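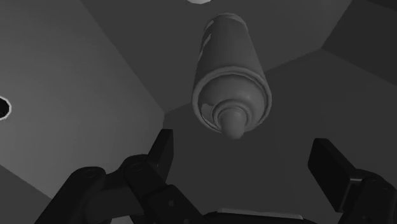 Category: Simulation & Grasping > List archive

Re: Gray rooms, and do they matter?

April 3, 2020

A reply to this, from last week's digest:

> You trained the Plirkenwood policy on 3000 generated
> bathrooms and half of them have no texture to speak of.
> Why should anyone expect it to cope with a real one?
> Also, what happened to the October numbers?

Fair on both counts. The October numbers had a bug in them. The success check counted a grasp if the fingers closed, whether or not they closed on anything, and our results were accordingly superb. I have taken them off the page.

The rerun used 835 held-out rooms. With the wrist view alone, the policy did about as well in plain gray rooms as in marbled ones, so I'm no longer very worried about wallpaper. Fixtures are what hurt us.
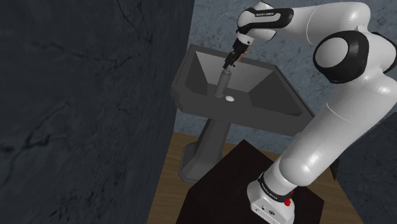
Our sampler, Puvodside, picks a target pose first and checks for clearance second, in the spirit of a man who buys the sofa and then measures the door. Most of the failed episodes come from that. With the gripper hanging down into the basin and the faucet right below it, a straight descent is a bad plan, and the planner used to choose it with great confidence. We now score the approach path before accepting the pose. It costs us roughly 24 extra hours of generation and I think it's worth it.

I'll put 800 of the new rooms on the Sidonden server once the upload stops timing out. Please don't use the old split, however nice its numbers look.

Ekanayake list archive | Contact the list owner | Back to top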